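Trenley Court Residents' Association
Minutes of the October meeting, held in the ground floor common room, 7 p.m. (7:20 by the clock, once the door code had been found)

Present: Amber Verhoeven (chair), Gert Swanepoel, Cosmin Avram, Emilian Lazăr (minutes)
Apologies: Cornel Manole, who sent a two-page letter instead

1. Minutes of the last meeting
Approved, after Gert asked that "shouted" be changed to "remarked." Changed.

2. The elevator
Durkov came to look at the elevator and agreed that it is an elevator. Their quote for new door rollers is $3,489, parts and labor. Cosmin asked what the labor would be, as the last visit was mostly lunch. Amber to get a second quote from Matei before we sign anything. Until then the sign stays up, and residents are asked to stop correcting its spelling.

3. Bicycles
There are 8 bicycles in the stairwell, down one since spring. Owners will get a note under the door. Gert said he had already had a note under the door. Amber said yes, and there would be another.

4. Plants and table tops
Agreed that potted plants may stay indoors over the winter if they have something under them that catches the water. Cosmin will buy saucers and keep the receipt this time. Table coverings to be wiped with a damp cloth only. The product Gert likes took the shine off the windowsill.

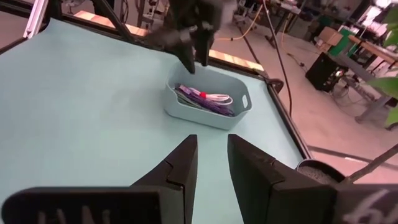
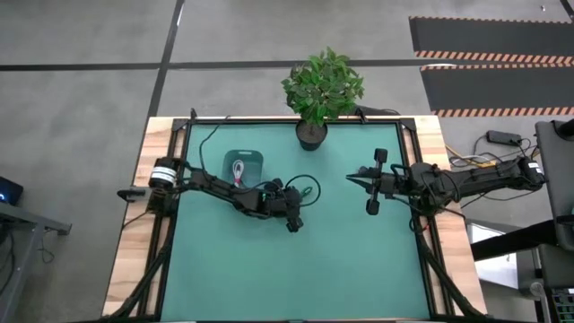
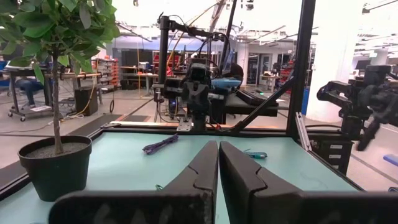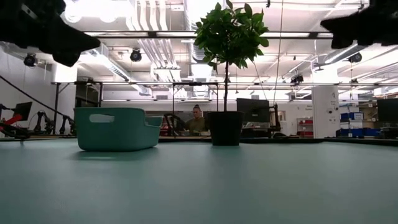
Table with blue-green top, four views. Potted plant in the third and fourth.

5. Heating
Cornel's letter was read aloud as far as the second paragraph. He wants the heat on from six in the morning. Emilian pointed out that it comes on at six in the morning. Cornel lives on the top floor, where this may be a matter of opinion. Amber will go up and stand in his kitchen.

6. Money
The reserve fund pays in $2,000 for the roof, as voted. The Clatix intercom bill is disputed again and will be paid again. Gert moved that we look into a cheaper intercom. Cosmin seconded, then asked what was wrong with knocking.

7. Any other business
Gert raised the matter of the smell on the second floor. Cosmin said it was soup. Left open.

Meeting closed at 9:10. Next meeting in November, same room. Amber to bring the door code.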